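Speaker notes: What I saw at the open day
Wednesday lunch slot, 2021-10-20. Aim for 17 minutes, leave the rest for arguing.

1. Opening

Say good afternoon. Wait for sandwiches to settle.

I went to the Brutmont open day so that you didn't have to. It is 190 miles each way and the last bit is a roundabout with opinions. They gave me a lanyard, a pastry and a tote bag containing another, smaller tote bag.

Quick show of hands: who has been to a robot demonstration before? Who came away wanting one? (Expect fewer hands.)

2. Why we were invited

Keep this short, most of the room knows it. Karon is the sorting project we started in March. We take in mixed textiles and somebody has to pick each item up, shake it out and decide what it is. Brutmont do cloth handling with two arms, and Lester in the other building thought we should have a look before spending money. Lester is the name of the budget, for anyone new. It's a long story and it isn't funny.

3. The morning session

Slides with far too many arrows. Two things worth passing on:

Rigid objects are mostly a solved problem, according to the man with the clicker. Cloth isn't. A box has the same shape when you come back to it. A T-shirt has a new one every time you let go.

They talk about "episodes", meaning one go at the task from start to finish. Their running total on the wall was 1510. I asked how many were good and was offered coffee.

4. At the table

Slow down here. Give people time to look before talking.

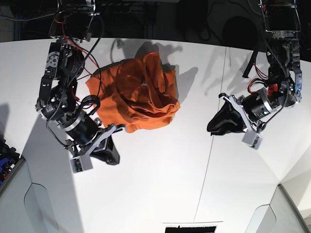
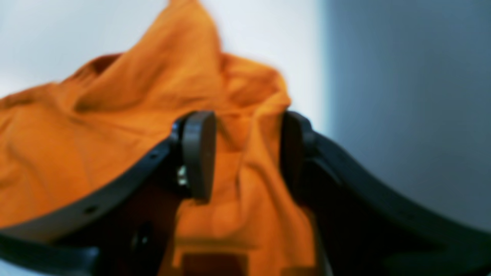
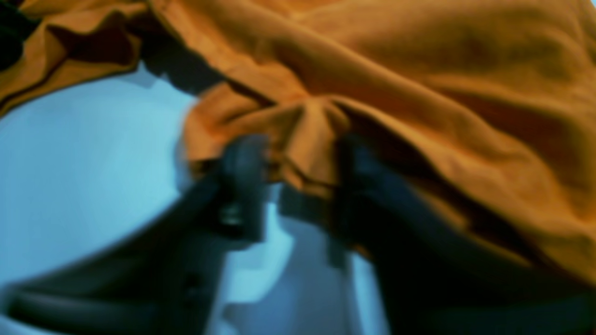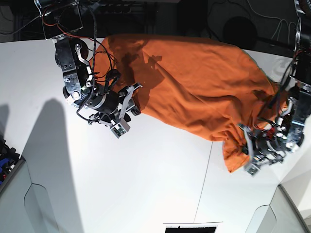

One orange cloth, two arms. The middle two are from the small wrist cameras, and the blur is what you get that close up.

5. What to say about the pictures

Go back to the first one. Ask the room where they would grab it. You'll get several answers, all confident. Point out that a heap like that gives very little away: you can't see a neck or a sleeve you'd swear to, and the arms have to start somewhere anyway.

Then the wrist views. Linger on the second of these, where the pinch pulls all the creases in towards it. I found this more useful than anything in the morning slides. A person would feel how much cloth they had hold of. Looking at that, I couldn't tell you if it's one layer or three.

Last one: the left arm has a corner bunched up in its gripper and the other arm is beside the cloth with its fingers pointing down at the table. Remember it's the robot's left, so it's on your right. I got this wrong out loud in front of 22 people.

If anyone asks whether it's faster than us: no. If anyone asks whether it complains less: also no, it has a fault light.

6. Questions I asked, with the answers I got

Does colour matter? "It shouldn't." Make of that what you like.

What about wet things? Long pause. They'd rather we didn't.

Could it cope with a duvet cover? Laughter, which I took as an answer.

Who fixes it? A firm called Coşkun makes the spares and you ring them. Get the cedilla right on the slide this time, they noticed.

7. What I think we should do

Don't buy anything yet. Send them a sack of our real stock, including the horrible tights, and ask to come back when they've had a go. Brutmont said yes to the sack in principle. They haven't seen the tights.

I'd also like us to time our own picking properly before then. At the moment our figure is a guess written on a whiteboard.

8. Close

Thank people for coming. Smaller tote bag goes to the best question. Remind them the room is booked after us and the chairs need to go back in rows.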